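Ticket 3237 — Desk booking shows team area as full when it is free
Product: Jirnico room and desk planner
Site: Makhubela building, second floor, open area
Opened by: Amarachi Eze
Priority: Normal
Status: Closed

Problem as reported

Since we moved to the open floor plan, our team books desks by the day in Jirnico. We have one zone called Daltine, with 54 desks in it. Every morning the zone is shown as full before nine o'clock, but when people arrive, many desks are free. Some colleagues stay at home because they believe there is no place for them. Others come anyway and sit down without booking, and then the person who has booked the desk arrives and there is an unpleasant talk.

I am the office coordinator and not a technical person, so please excuse me if I use a wrong word. I will write down everything I tried.

What I checked first

I logged out and logged in again. The zone was still full.

I opened the planner in a second browser. Same result.

I asked a colleague from another team to look with her own account. She saw the zone as full also, so it is not only my account.

I looked at the wall screen beside the kitchen. It showed the same number as the browser. The screen is not the cause, it only repeats what the planner says.

Reply from support

Thank you for the clear report. Please export the booking list for the zone and look at the column "Origin". Bookings made by a person say "user". Bookings made by a repeating rule say "series". Let us know how many of each you have on a normal day. Please do not delete anything yet.

Amarachi Eze, February 15, 2020

I have exported the list. More than half of the bookings are "series". I did not know that we had so many. Most of them belong to the Fanix project group, which was sitting with us during the move. They had fixed places then, next to the windows, and I think the person who prepared the move made a repeating booking for each of them with no end date. The group now sits on the fourth floor, but the planner does not know this.

There is one more thing. When a person does not come, the desk should become free again after a certain time. On our old system it was like this. In the new one I see a setting with the name "Release if not checked in", and it is switched on. Still, the desks are never released.

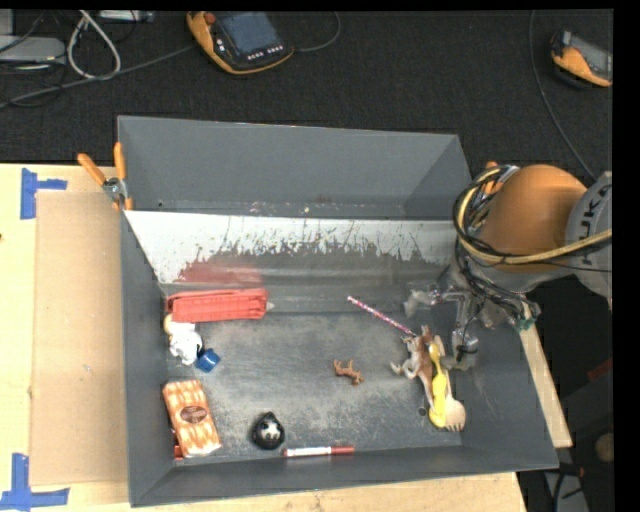 Reply from support

Two separate causes, as it seems.

1. The repeating bookings. A series without an end date continues until somebody with the zone manager role ends it. Moving a team to another zone does not end its series. You can end them together: open Zones, choose Daltine, then Series, filter by group, and press End. Past bookings stay in the history.

2. The release setting. It is switched on for the building, but a zone can have its own value, and the zone value wins. Please open the zone page and tell us what you see under "Check-in".

Amarachi Eze

I did point 1. I first got the message "You do not have permission to end this series". I was administrator of the building but not manager of the zone — I had expected that the first includes the second. I gave myself the zone role, logged out, logged in, and then the End button was working. Perhaps you could put this in the help page, as I lost a whole morning with it.

For point 2: under "Check-in" the zone says "Not required". So that was the reason. If check-in is not required, the planner considers that everybody has come.

I changed it to "Required" and the waiting time to 9 minutes, as a test. This was too strict. Several people were in the lift or taking a coffee and their desk was given to another person. I received complaints, some of them not very friendly. The waiting time is now about an hour and it is quiet.

Reply from support

Good to hear. One remark: the reminder message goes out at half of the waiting time. If your colleagues do not receive it, they have probably switched off messages in their profile. You cannot switch them on for another person, each one has to do it alone.

Amarachi Eze

I have informed the team. There are 4 people who prefer not to receive messages, and they use the code on the desk to check in. This works as well.

One question is still open for me. Two developers have a desk which must be adjusted for their back, and they cannot change place every day. I would like to give them a fixed desk without making an endless series again. Is there a correct way?

Reply from support

Yes. Use "Assigned desk" on the desk page and not a series. An assigned desk is removed from the count of the zone, so the number on the wall screen will be right. When the person is away, they can offer the desk for the day from their own profile.

Amarachi Eze

I have done it for both. The count went down by two, on the wall screen also after I restarted it. The zone has not been shown as full this week. I will look again in May, when the new colleagues start, and I will open a new ticket if it comes back. You can close this one. Thank you for your patience.

Closed by support. Resolution: configuration changed by customer. Request to extend the help page on zone roles passed to the documentation team.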